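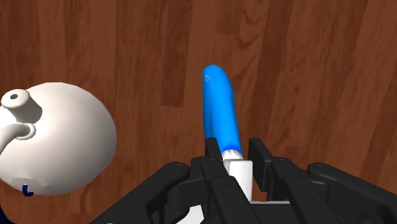 Figure 2.1 White vessel on a plank floor (computer rendering).

Chapter 2
Choosing and Placing Table Linens

Chapter 1 dealt with reading a floor plan and finding out what a room will hold. This chapter moves to the tables themselves. Linens are ordered early, they are hard to replace on the day of the event, and they take up more of the rental budget than most new planners expect. A planner who can measure a table and work out a cloth size without help will save the client money and save the crew a good deal of trouble.

By the end of the chapter you should be able to work out the drop of a cloth, choose between a lap-length and a floor-length cloth, order runners and napkins to match, and write a linen order that a rental house can fill without calling you back.

Terms used in this chapter

Drop. The distance from the edge of the tabletop to the bottom edge of the cloth.

Lap length. A cloth whose drop ends near the seat of the chair.

Floor length. A cloth whose drop ends at the floor or just above it.

Overlay. A second, smaller cloth laid on top of the first.

Runner. A long, narrow strip laid down the middle of a table or across it.

Hand. The way a fabric feels and hangs. A stiff hand stands away from the table. A soft hand falls close to it.

Working out the drop

Start with the table. Measure the tabletop from edge to edge, at the widest point if it is round. Then measure from the tabletop to the floor. Do not rely on the size printed in the venue's packet. Tables get replaced over the years and the packet often does not.

For a round table, the cloth diameter equals the table diameter plus twice the drop. A 60-inch round table that stands 30 inches high needs a 120-inch round cloth to reach the floor. The same table with a 15-inch drop needs a 90-inch cloth.

For a rectangular table, do the sum once for the length and once for the width. A banquet table 96 inches long and 30 inches wide, standing 30 inches high, needs a cloth 156 inches long and 90 inches wide for a full drop on all sides. Square corners on a floor-length cloth will pool on the floor. Either order rounded corners or plan time for the crew to fold and pin them.

If the sum gives you a size the rental house does not carry, go down before you go up. A cloth that stops an inch above the floor looks fine from a chair or a doorway. A cloth that runs an inch long will be stepped on.

Lap length or floor length

Lap-length cloths cost less, pack smaller and are quicker to set. They suit lunches, classes, and outdoor meals where a long cloth would drag in the grass. They also show the table legs. Folding tables with scuffed metal legs are the usual reason for moving up to a floor-length cloth.

Floor-length cloths are the normal choice for an evening reception, a head table, a cake table, and any table used for storage underneath. Gift tables and registration tables nearly always need them, because boxes end up below.

The two lengths can be mixed in one room. Keep the change in a place where it makes sense, such as between the dining tables and the bar.

Fabric

Polyester is the standard rental cloth. It washes well, resists wrinkles and comes in the widest range of colors. Cotton has a softer hand and soaks up spills, but it creases in the box and has to be pressed or steamed. Satin reflects light and shows every fold line. Burlap and other coarse weaves shed, so use them as runners or overlays and keep them off tables where food is served without plates.

Always ask for a swatch, and look at it in the room at the hour of the event. Ivory and white are the pair most often confused. Under warm bulbs they may look the same, and in a tent at noon they will not.

Case for study: the Mahama room

The linen problems in this chapter draw on a dinner for 100 guests held in August at a hired hall, the Mahama room. The planner, Umley Events, ordered from a single rental house, Tondell Linen. The order called for 11 round tables and 2 rectangular tables, one for the buffet and one for the cake.

The first order listed every round cloth at 120 inches. When the tables were measured on site, 2 of the rounds were found to be 72 inches across. A 120-inch cloth on a 72-inch table leaves a drop of 24 inches, six inches short of the floor. Those tables needed a 132-inch cloth. The change was made by phone before the truck was loaded, and Tondell charged a fee for repacking.

The client had also asked for a gray-green called Padau on the runners. The color was stocked in satin only. Umley kept the satin for the buffet and cake tables and used plain ivory polyester for the rounds. Look back at this choice when you reach the section on color matching.

Practice

Measure a table you use often and work out the cloth size for a 10-inch drop and for a full drop. Write both as they would appear on an order form, with the shape, the size, the fabric and the color. Then rework the Mahama order from the figures given here, adding a spare cloth for each size.

2.1 Runners and Overlays

A runner should hang past the table edge on both ends or stop well short of it.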